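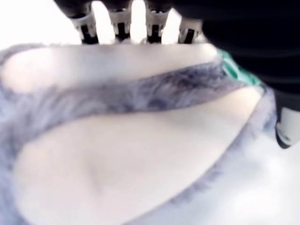
No. 20

Most of the month went on grip force at the Kiltley workshop, and most of that on soft toys. A plush is a poor test object if you want clean numbers and a good one if you want to find out what your controller does when the numbers aren't clean. The felt parts and the furry parts behave differently under a fingertip. Felt gives a contact signal that rises and stays up. Fur gives a slow ramp with no obvious start, and the old threshold code read that ramp as noise until the finger was well past the point where it should have stopped closing.

The threshold is gone. Each finger now keeps a short running average of motor current and compares it with its own free-air figure, taken at the start of every session. The controller board (a Dodon, second revision, the one with the decent terminal blocks) runs the loop at 1000 Hz, which is more than the drives can use. I log every tenth sample and throw the rest away.

Free-air current drifts more than I expected. Finger two read 80 mA after lunch and noticeably less by the evening with nothing changed in software. I have put it down to grease and left it alone.
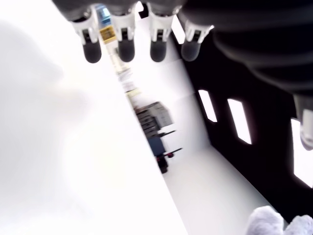
The other job was cable strain. With the wrist rolled hard over, the encoder bundle was being pulled at the connector, and at full roll the fourth finger would drop off the bus for a few milliseconds. Re-routing the bundle with a longer service loop cured the dropouts in every pose I tried. It needs one more tie near the base of the wrist, and I need to buy ties.

Roll is also limited in software now. The mechanical stop is still there but I would prefer not to meet it at speed again.

On calibration, the wrist camera is mounted closer than its lens would like. Anything near the palm is a pale smear, and the autofocus hunts, so I fixed the focus at a middle distance and accepted the loss. Approach is done on the camera, and from there the fingers take over on current alone.
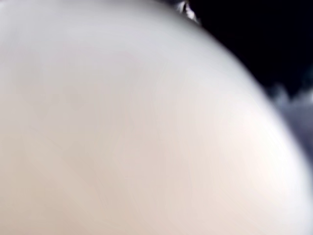
The handover between the two is the ugly part of the code. At present it triggers when image sharpness falls below a set value for 20 frames in a row. This works on large objects and is unreliable on small ones, which never cover enough of the view to pull the figure down. A cheap range sensor in the palm would settle it. Skilex do one that would fit under the cover with a bit of filing.

Log 1063 has the best run so far if anyone wants the traces. The current on all the fingers settles without overshoot, and the release is clean.

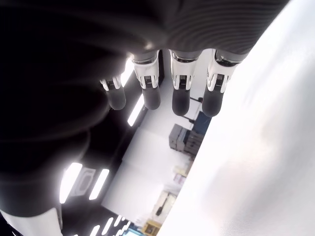
Fingertips next. The Bellamy rubber is fine on felt but drags on fur, and the drag shows up as a false load when the hand opens. I have a softer grade on order and a mould to recut before it arrives. The bench is booked for Tuesday evening, so the mould gets done first and the range sensor waits.

Parts still to buy:

- cable ties, narrow
- range sensor, one
- spare connector for finger four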